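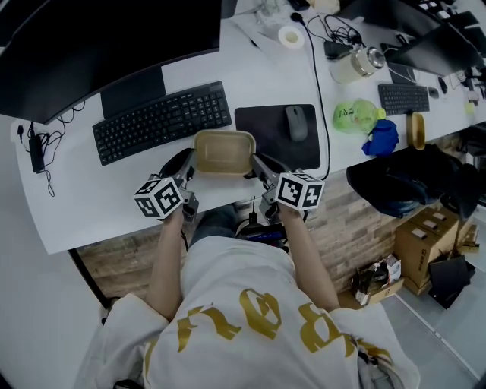 Kraft-paper food container, rectangular, held at the front of the white desk.

Desk Lunches – a small gallery from the Redbridge office

For a long time I wanted to make a page about the place where most of us eat, and it is not the kitchen. It is the desk. Our kitchen on the second floor has one table and a very slow microwave, so at one o'clock people carry their food back and put it down between the keyboard and the telephone. Ebere Bashir had the idea to collect these lunches, and I have only put them in order and written the words.

The container at the top is my favourite, even with nothing in it. I like the tan-brown colour and the slightly rounded rim. We changed to paper boxes in September, when Ganby, the canteen across the yard, stopped giving the plastic ones. They sell rice and stew on most days, and fish when the cook is in a good mood.

The desk itself deserves also a word. It is long and white, and it shows every drop of sauce. A black keyboard with the number keys on the right, a mouse pad, a grey mouse, a roll of white tape further back, and cables – always cables. Leopold Kuster says that a desk for lunch needs a free space as wide as two hands. Mine has less, and I eat with the keyboard pushed back to the monitor.

If you have a desk lunch to add, please send it to Nkechi Garba before Wed 17 June. One line of text is enough. Please write also where the food came from, as Benedito Coutinho is making a list of the places that use paper boxes.

Page kept by Ottar Brekke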